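Home | Who We Are | Programs | News | Reports | Get Involved | Contact

Watora Community Computer Library
Progress report to the Saarinen Family Fund
17 May 2024

Dear friends at the Fund,

It has been a full and rather happy half-year at the Library, and we are glad to have the chance to tell you about it properly. Your program officer told us not to worry about keeping this short, and regular readers will know that we have never needed much encouragement on that score. The money side is set out toward the end, for anyone who would like to skip ahead to it, but we hope you will come the long way round with us.

When you first agreed to support us, the Library was a set of shelves at the back of the old Dullmont school, a borrowing card printed on yellow paper, and a strong feeling that families in the valley were missing out. The bus to town runs twice a day. The bank branch has closed, the clinic has moved its bookings online, and the high school expects assignments to be handed in through a website. If you don't have a computer at home that works, all of that becomes a favour you have to ask of somebody else. Lending computers the way a library lends books seemed to us a simple enough answer, and we are pleased to say it is still the heart of what we do.

Lending

We made 1623 loans in the period covered by this report, counting renewals. A loan runs for a school term unless the borrower asks for something shorter, and the most common request we hear at the desk is for it to run longer. We have been generous about that. A family with three children sharing one machine isn't going to be helped by a reminder letter, and in nearly every case there has been another computer on the shelf for the next person.

We did run short in March. The high school moved its course selection online with very little warning, and in the same fortnight the seniors' tax clinic started up, so the shelf was bare for several days running. We kept a waiting list on the back of the door, and everybody on it had a computer before the month was out. It was a useful fright. We now hold a small reserve back for exactly that kind of rush, and we have asked the school (very nicely) to give us a call before the next one.

Laptops are still what most people want, and we understand why. They fit on a kitchen table and can be put away at supper. Still, we have been surprised by how well the desktop towers have gone over, especially with older borrowers who like a big screen and a proper keyboard that stays put. One gentleman from up the Watora road has renewed his so many times that we have begun to think of it as a permanent resident of his sunroom. He has been writing a history of the local curling club and brings us a printed chapter now and then, and we have pinned two of them up by the kettle for people to read while they wait.

The repair bench

Everything we lend has had a life somewhere else first. Offices, farms, the regional hospital and a good many spare bedrooms have all sent us their old machines, and the bench is where we find out what we've been given. The work is slow and, to those who enjoy it, very satisfying. A donated computer is opened, cleaned out, tested, given more memory if we have any that fits, and set up with a fresh system before it goes anywhere near the lending shelf. Storage drives are wiped on the day they arrive. We are strict on that point, and we put it in writing for every donor.
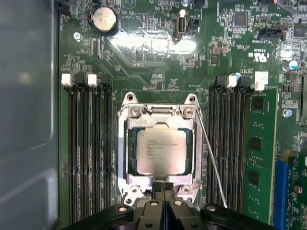

Inside a computer case, with the processor in its socket.

Your grant let us buy a second bench, two decent lamps, and a set of screwdrivers that don't chew the heads off everything they touch. We had been making do with one bench and a folding table, and the folding table was not level. It sounds like a small thing to put in a report, but a screw that rolls onto the floor of the old school is a screw that belongs to the floorboards from then on, and we lost a good many that way. The new bench has a raised lip along the front.

Parts have been harder to come by than we had planned for. Laptop batteries in particular have gone up in price, and the cheaper ones we tried over the winter didn't hold their charge well enough for us to lend with a clear conscience. We have gone back to buying the better sort and fewer of them. That means some laptops go out marked "keep plugged in", which suits a student at a desk perfectly well and doesn't suit somebody who wants to carry one to the library in Dullmont. We try to match them up as best we can.

Machines that can't be brought back are stripped for useful parts and the rest goes to the recycling depot. We had hoped by now to have a regular pickup arranged, and we don't. At the moment it still means a borrowed trailer and a long drive, and the back hallway gets rather crowded in between trips. This is the part of the work we are least pleased with, and you will find it again below under plans.

Learning together

The evening sessions have grown into something we didn't quite foresee. They began as a plain introduction for new borrowers: how to turn it on, how to join the wireless, what to do when it asks for a password you are sure you never set. People kept coming back after they had learned all that. They came for the company, and for the baking, and because there is always one more thing to ask. We now offer an evening for beginners and another for everybody else, and 31 people came to the largest of them, the one on spotting scam calls and false emails. We ran out of chairs and brought the benches in from the porch.

That session deserves a little more space. Several people had stories to tell of their own, and it took some courage to tell them in front of neighbours. Money had been lost, in one case a painful amount. We had prepared a tidy set of pages to go through and we put them aside after the first quarter of an hour – the conversation was doing the job much better. Since then we've had a steady trickle of people dropping in with a letter or a phone message, just to ask whether it looks right. We would like to make that a regular part of what we offer, with set hours.

The after-school program is smaller than we said it would be in our application. We had pictured a full room of teenagers and we have a half-full one, partly because the late bus was cancelled and those who live out of town can't stay. The ones who do come are keen. They have been building a website for the fall fair with entry forms that can be filled in at home, and the fair board has agreed to try it this year alongside the paper ones. We'd rather tell you plainly that the numbers are down and the work is good than dress it up in some other way.

The Lumel outreach

Once a month we load up the van and spend a day at the Lumel hall, across the river. There is no cell signal in most of Lumel and the home internet comes and goes with the weather, so lending somebody a computer there is only part of an answer. We have started sending machines out with school materials, reading and a typing course already saved on them, so they are some use even on a bad day. The feedback on the typing course has been warmer than we dared hope, and it has caused at least one long-running contest between a grandmother and her grandson.

The hall has offered us a locked cupboard, which would save a lot of lifting. We would like to take them up on it and are sorting out the insurance now.

Money

The grant has been spent along the lines we agreed, with one change that we cleared with your office first. We had set aside a sum for printed handbooks and used a good part of it for batteries. The handbook exists all the same, as a stapled booklet copied at the school, and borrowers seem to like it better than the glossy one we had in mind.

We finish the period with $2413 unspent. With your permission we would like to carry it over and put it toward the recycling trips and the Lumel cupboard. Every borrower is asked for a refundable deposit of $100 on a laptop, and we waive it whenever it would stand in somebody's way. Deposits are kept in a separate account and aren't part of the figure above. Full statements have been sent to your office under separate cover.

Plans for the coming months

Our first job is the recycling. We have written to the regional district to ask whether their truck could stop at the school on its way back from the transfer station, and we have had an encouraging reply without a date in it. Next come the drop-in hours for scam worries, which only need a table, a phone and somebody patient. We would also like to paint the front room before the cold weather. It is presently a green that none of us chose.

You would be very welcome to come and see it all for yourselves. The road is good in summer, the kettle is always on, and an evening session would give you the best idea of the place, though we would suggest coming early if you want a chair with a back to it.

With our warm thanks, as ever,

The Watora Community Computer Library
Old School, Dullmont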